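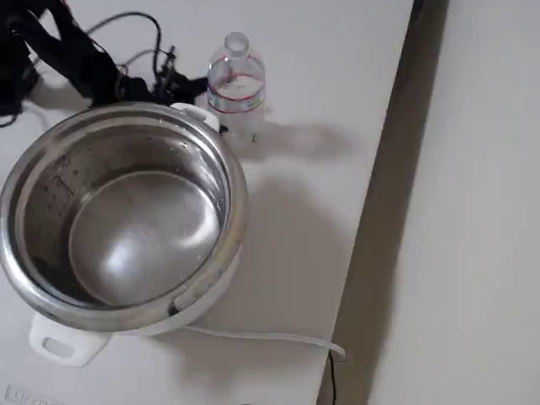 4.3 Teaching the perception module a shiny container

Bare metal is the hardest thing you will ask Pitora to look at, so please give yourself an unhurried afternoon for this section. A steel pot throws bright reflections off its rim, and the depth estimate tends to wander wherever those reflections land. Clear plastic bottles are nearly as troublesome, and if your pouring task uses one you will want to go through the steps twice, once for each object.

Before you start, finish the hand-eye calibration in section 4.1 and check that the status bar reads Ready.

1. Set the container on the table with its lid off and the opening in full view of the overhead camera. Leave the bottle standing where your task expects to find it.

2. Open the Scene panel and choose New Object, then Open Container. Type a name you will recognize later on (you would be surprised how many people end up with a list of pot1, pot2 and pot2new).

3. Click Capture Background Depth, and then click four points on the rim, going clockwise. Pitora fits an ellipse through them. Drag the fitted line until it sits on the outer edge of the metal - the bright highlight just inside it is tempting, but please ignore it.

4. Set Specular Filter to 45. If the rim still shows gaps in the preview, raise the value a little at a time.

5. Under Keep-Out Zones, add a box around each handle and another along the power cord. The planner treats these as solid, and the gripper will take the long way around them.

6. For a clear bottle, switch Surface Type to Transparent and draw the outline by hand. A label makes a good anchor, so include it in the outline if there is one.

7. Press Record Views. The module collects up to 400 depth images while the arm holds still, and then it builds the model. Go and pour yourself some coffee.

8. Run Plan Only and watch the ghost arm on screen all the way to the end of its path before you enable motion.

Caution: Unplug any electrical appliance before running a task near it. Keep the approach speed at 14 percent or lower for the first live run, and keep one hand near the stop button.

Note: Droplets on the inside wall of a pot can show up as small bumps in the model. Wipe the metal with a soft cloth and repeat step 7 if you see them.

Note: If the planner returns error 249, a keep-out zone overlaps the grasp target. Shrink the zone slightly and plan again.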